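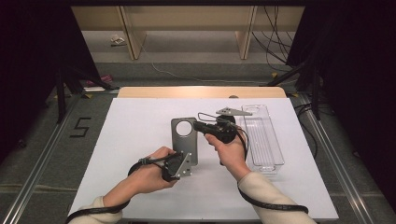
3. Rooms, surfaces and procedure

3.1 The four rooms

The study was made in the Hureo building, where the upper floor is divided into small rooms for rent by the day. We selected four rooms of similar size and with windows to the same side. The walls were painted in the same off-white colour in all of them, and the floor covering was also the same. The rooms differed mainly in the furniture. Two rooms had dark desks from the older equipment of the building, one had desks with a wood finish, and one had white tables delivered by Selico when the floor was renewed in May.

In every room the ceiling lamps were of the type Gevex, which give a rather cool light. The lamps could not be dimmed by the users. We considered bringing our own lamps, but we decided against it. Our interest was in the desk as people meet it in ordinary rented rooms, and a laboratory light would have changed exactly this. The blinds were kept down during all sessions, so daylight entered only at the sides of the blinds and its influence on the desk was small.

3.2 The surfaces

In earlier work on visual comfort, the desk is often treated as one value, its reflectance, and this value is then put into a model of the whole room. We think this is useful for planning but too simple for reading. A reader who looks down at a sheet of paper sees the desk all around it, and a reader who looks up to a colleague sees the same desk at a low angle. In the second case, the surface can appear clearly greyer than it does from above, and small marks from use become more visible than one would expect. A person who wipes the table from a standing position may not notice them at all.

For this reason each surface was looked at in two ways: from above, at the reading position, and from the side, with the eye only a little above the table. The second view is shown for a white tabletop in Figure 2. The white surface is matte, with weak shading, and it ends at a narrow strip of light wood. We mention the strip because several participants spoke of it in the interviews (see Section 5). They used it as a kind of border for the work area — papers which lay over the strip were felt to be "outside", even if they were well supported.

Gloss was judged by comparison with a set of printed samples, and not by an instrument. It is a weakness of the study and we return to it later. The samples were ordered from matt to high gloss, and two persons judged each surface independently. When they did not agree, the surface was judged again on another day.

Figure 2. White tabletop with edge strip of light wood, seen at a low angle under cool indoor lighting.

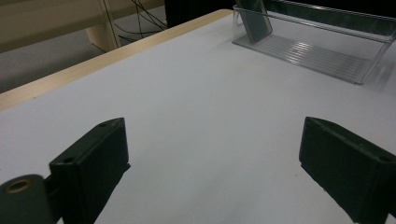
3.3 Participants and reading task

We invited 60 adults who read printed text regularly in their work. Most of them were translators, teachers and administrative staff. All had normal vision or wore their usual glasses. Persons who had already rented a room in the building were not invited, so that nobody came with a favourite desk.

Each participant read in two of the rooms. One session lasted almost 50 minutes, including a short rest in the corridor. The texts were taken from a travel magazine and printed in black on uncoated paper. We avoided coated paper, as its own reflections would be difficult to separate from those of the desk. Participants were allowed to move the sheets as they liked, but they were asked to leave them on the table and not to hold them in the hands.

After the reading, the participants filled in the comfort scale of Pan in the short form. The scale asks about tired eyes, disturbing brightness and the wish to change the position. We added one open question: "Was there anything on or around the desk that you noticed while reading?" The answers were collected on paper and typed by I-hsuan Hung, who did not know in which room they were written.

3.4 Analysis

Scores of the dark and the light desks were compared within participants. The order of the rooms was changed from person to person, and we tested first whether the order alone had an effect. Open answers were grouped by theme. An answer could belong to more than one theme, for example when a participant wrote about brightness and cleanliness in the same sentence. Answers that concerned only the chair or the air in the room were kept in the data but are not discussed in this paper.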